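Danko Bath Towel in Sand: a review after one winter

Rating: 4 out of 5

I own too many opinions about towels and, until February, owned no good ones to dry off with. My old set came from Vultex and had reached the stage where it moved water from one part of me to another without keeping any. So I gave in and ordered the Danko from Amovora, which had 2,057 reviews for it, most of them written by people who had owned the thing for an afternoon.

Mine has now been through the wash 10 times. Danko says the cotton is 661 grams per square meter, a number I can't check and have repeated to several dinner guests. It feels heavy on the hook, and the hook has noticed.
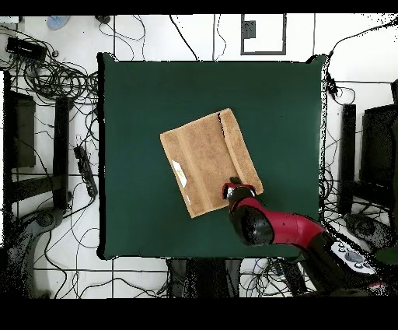 Folded, care label up. The fine print is faint.

The first two washes shed enough lint to knit a second, smaller towel. Wash it alone, and clean the dryer screen before you start as well as after. By wash four the fuzz had mostly stopped. Skip the fabric softener. I used it once out of habit and spent the next morning patting myself with something that felt lovely and did nothing.

Absorbency is very good otherwise. One pass does hair, two does a medium-sized dog. Drying time is the price you pay: hung at 8 p.m. in a bathroom with no window, it was still damp at breakfast. If your bathroom is also a cave, get the thinner Clumix, which dries overnight and feels like a polite handshake.

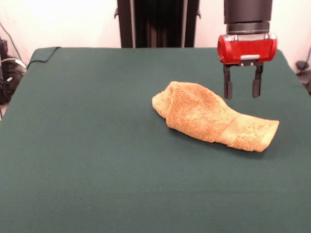
The same tan terry, bunched up lengthwise.

The color is listed as Sand. I would have said toast. It hides coffee well and toothpaste badly, and it goes with nothing I own — so I bought the matching hand towel, as Danko surely knew I would.

Good: thick, soft, no loose threads so far.
Less good: slow to dry, sheds early, takes up nearly half a shelf.

I'd buy it again, in a house with a window. The bath mat from the same line is still in its bag and will get its own review once I've stepped on it enough.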